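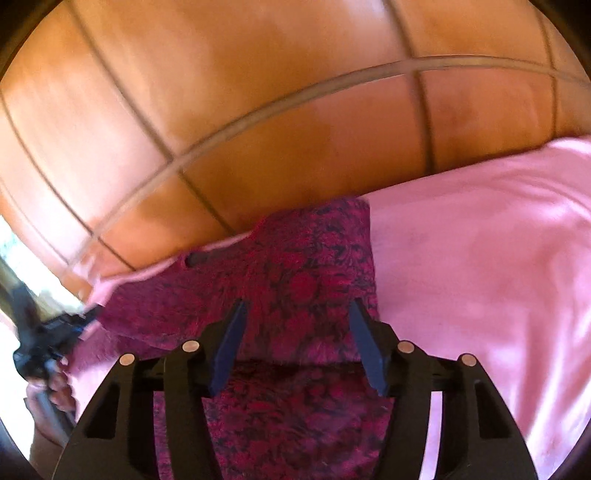
Kurnel handheld grippers: a buyer's review after our first order

Posted 13 May 2019 by Baiba Venckus

I've been meaning to write up the Kurnel grippers ever since our budget meeting, and people keep emailing me about them, so let's go! We're a small group (four of us) teaching a folding arm to handle laundry, and before the arm can learn anything, people have to go and do the folding by hand, with grippers, over and over. Cloth on the floor, one gripper in each hand, pick up a corner, lay it over, start again. The grippers are the thing you touch all day, and I think they deserve far more attention in a budget than they usually get.

What we bought

Two Kurnel grippers as a working pair, a third as a spare, two camera mounts and a bag of replacement finger pads. The whole order came to $892 before shipping. I had put a larger number in the plan, so that was a very nice afternoon.

We looked hard at the Mutiso set too. It's a lovely piece of machining, and if you're working with boxes or bottles I'd tell you to borrow one and try it. For cloth I found the tips too thick. You can grab a whole fistful of shirt with it, but picking up one layer of a hem took me several tries each time.

In the hand

The first thing I noticed was how quickly I stopped thinking about it. The two black arms swing in together, the blue pads meet flat, and you get a proper pinch right at the tip. On printed cotton, the kind with a busy floral all over it, the blue is a real help, because you can find your fingertips at a glance even when the fabric is dark. I know that sounds like a small thing. Do it for a whole morning and tell me again!

The joints are simple pins and they're easy to reach. I like that a lot. I had ours apart on the kitchen counter the first night (I can't help myself) and back together before dinner, and the action felt the same afterward.

Using two at once is where it gets fun. One hand holds the sleeve or the edge steady, the other goes in for the pinch, and after an hour or so your hands sort it out between themselves. My left hand is hopeless at nearly everything else and it manages fine with this. Two people on our team with smaller hands find the squeeze a bit stiff at first. It loosens up. I'd still like a lighter spring as an option, and I've written to Kurnel to say so.

Thin and slippery fabric is the weak spot. Smooth linings slide out of the pads if you pull sideways, and you have to slow down and pinch deeper. Thick seams are fine. Terry cloth is a joy.

Pads and other running costs

Put the pads in your budget as a consumable. I didn't, the first time, and had to go back and ask for money in July, which was no fun. A bag of replacement pads is $20 and we now keep one bag open and one sealed. They wear at the pointed end first, and once that edge rounds off you'll notice you're missing thin hems. Swap both sides together. I tried changing only the worn one and the pinch felt lopsided.

The other running cost is people's hands. Plan breaks. I'd happily give up a fancy accessory to pay for another person on the rota, because a tired operator makes sloppy folds and then somebody has to sit and sort through the sloppy folds.

The mount

The camera mount clamps on well and stays where you put it. You get a wide, round view with the fingertips low in the middle, so the pinch is right there when you look through the recordings later. My one complaint is the clamp screw, which needs its own tiny hex key. Tape the key to the case lid. Buy a second key. Ask me how I know!

Glare is worth a thought as well, and it's a cheap fix. Shiny floor tile plus a bright window will wash out part of your view. We work on tile a lot and a plain curtain did more for us than any of the camera settings I fiddled with.

What I'd spend differently

If I were starting over with the same money, I'd still buy three grippers. Working in pairs means one broken part stops everything, and the spare has already earned its keep. I'd skip the hard carrying case from Andosari, which is handsome and heavy and costs $76, and put our pair in a padded tool bag. I'd also hold off on the Unar charging dock until you know how many cameras you're running. Ours sits on a shelf looking very professional.

And I'd buy ugly cloth. Seriously, put a line in the plan for thrift store fabric: big prints, plain colors, thick things, thin things, old pillowcases, anything. We started with a stack of matching new towels and got bored and so did the model. A bag of secondhand clothes was the best value of anything we bought this year.

Ordering notes

Shipping was quick and the parts were well packed, though the manual is one folded sheet and skips the pad swap completely. Pull the old pad straight out toward the tip, don't twist. Check that the pins are seated before your first session, as one of ours had worked its way up a little in the box. Kurnel answers email fast and a real person signs it.

Would I order them again? I already have. The second set is for the folks upstairs who came down to try ours and stayed until closing.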